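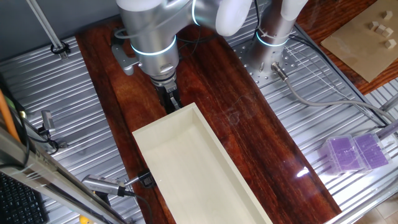 Open box, pale wood, on the dark board.

Finishing a small light wood box for display on a dark glossy board

Posted in: Woodwork and Finishing – Small Items

Posted by Nellthorpe Craft Room

Our craft room is preparing a set of open boxes for a display of handmade desk items. Each is a plain rectangular tray with thin walls and no lid, as in the picture at the top of this page. The wood is very light in color and has had no finish applied. The boxes will stand on a long board of dark reddish-brown wood, which already has a glossy surface and a strong grain.

Advice is requested on three matters. First, the group would like to keep the cream color of the boxes. A trial with an oil finish on a scrap piece turned it distinctly yellow, and this was not considered acceptable. Second, the walls are thin, and there is concern that a water-based product may cause them to bow. Third, the board shows faint smudges and scratches, and under the room lights it has a bright spot of glare near the place where the box is set. We would prefer to reduce both without stripping the board, as the color could not easily be matched.

The boxes will hold pencils and index cards. They will be handled by visitors, so bare wood is not suitable. The display opens in June.

Posted by Damico Finishing Desk

The yellow tone on the trial piece is to be expected. Most oils darken pale wood and continue to do so over time. A clear water-based finish in matte or satin is the usual choice where the original color is to be kept. Please check the label for the words "non-yellowing" or "water-clear," and test the product on scrap from the same stock before it is used on a finished piece.

With regard to bowing, the risk is small if thin coats are used and if both faces of each wall are treated in the same session. Movement generally occurs when one side takes up moisture and the other does not. The following order of work is recommended.

Sand all surfaces lightly along the grain and remove the dust with a dry cloth.
Wipe the box, inside and out, with a cloth that is barely damp. Allow it to dry fully. The grain will rise and the surface will feel rough.
Sand again with 328 grit, using very light pressure.
Apply the first thin coat to the inside floor, then the inside walls, then the outside. A foam brush of narrow width is suitable for the corners.
Leave the box to dry on small supports so that air can reach the underside.
Sand lightly and apply a second coat. A third coat may be added to the top edges, which receive the most handling.

Do not allow the finish to collect where the walls meet the floor. Any excess should be lifted out with the tip of a dry brush within the first few minutes.

Posted by Sperling

Wax is enough. We use clear paste wax on all of ours and they look fine. Two coats, buff with a rag.

Posted by Clastorach Workshop Help

A correction is offered to the numbers given above. Abrasive sheet is not commonly sold in 328 grit, and 320 is presumably what was meant. Grades as coarse as 100 should be kept away from walls this thin.

Wax alone may be used, although it gives limited protection against fingerprints on pale wood. It also makes later coats difficult, as most finishes will not hold over it. If there is any doubt, apply the clear finish first and wax afterward.

As to the board, it is advisable to begin with the least severe method. Clean it with a soft cloth, slightly damp, and a small amount of mild soap. Wipe with plain water and dry at once. Smudges often come away at this stage, and the surface should be examined again before anything further is done.

If faint scratches remain, test a very fine abrasive pad on the underside or at one end, always along the grain. Provided that the scratches are in the finish and have not reached the wood, this should soften them and lower the shine. Work the full length of the board evenly – a single dulled patch will be more noticeable than the scratches were.

Glare is also a matter of lighting. Before altering the board, turn it a little or move the nearest lamp, and view it from where visitors will stand. Small felt pads under each box will protect the gloss from new marks.

Posted by Nellthorpe Craft Room

Thank you for these replies. The 320 grade has been noted. The board will be cleaned first, and a satin water-based finish will be tested on scrap before any box is coated.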